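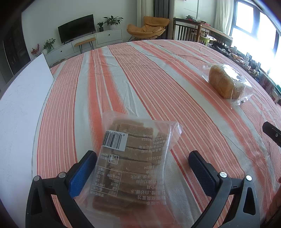

Hawthorn strips on the striped cloth

Hellum is a small snack shop with one big table, and everything we sell has been opened and shared on that table first. It started with hawthorn! Aminu Okafor, our founder, was given a bag of shan zha tiao (山楂条, hawthorn strips) on a long train ride and finished the lot before the next station. They're tart, chewy and a little like a fruit leather that got serious, and he couldn't find them anywhere near home. So he began ordering them himself, first for friends, then for friends of friends, and now for the whole neighborhood.

These days we keep 200 snacks on the shelves: dried fruit, seeds, rice crackers, candies, plus a rotating corner we call Skunia where the really sour things live (you've been warned, and you'll love it).

We love reading the backs of packages. If you can't read the label, bring it to the counter and we'll go through it with you. The ingredients on our hawthorn strips include sugar and water, and we're always glad to talk about what's in a bag before you take it home.

Tastings are at the table every afternoon from 3 to 5. There are nine chairs and a pot of tea, and kids are very welcome. Our bigger tasting, Tijani, comes around each May, with 18 kinds of dried fruit to try and plenty of arguing over the best one.

Come and say hello! We're at 1471 Grarnness Road, next door to the shoe repair.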